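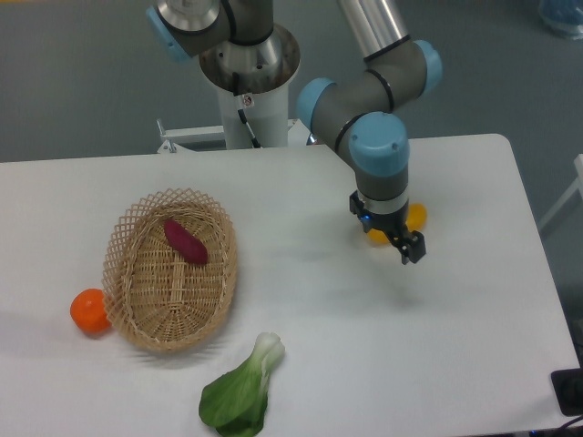 Fig. 1. The arm with its gripper open, over the produce and the wicker basket.

Week 3 notes: learning to pick from demonstrations

OK, so last time we stopped at plain behavior cloning, and I promised you a case where it gets into trouble. Produce is great for this! A sweet potato is long, a mandarin is small and round, bok choy is mostly leaves, and one grip pose won't do for all three.

Idalina Salgado recorded 400 demonstrations for us and we trained two policies on them. One predicts a single motion step at a time. The other predicts a whole chunk of steps, then looks again (I like this one, you'll see why in the lab).

We ran 60 test picks with each. The single-step policy dithered a lot right above the object, and small errors piled up. Chunking was much smoother, though it was slow to react when I nudged things.

Before lab, read the Cetlow handout up to the part on chunk length.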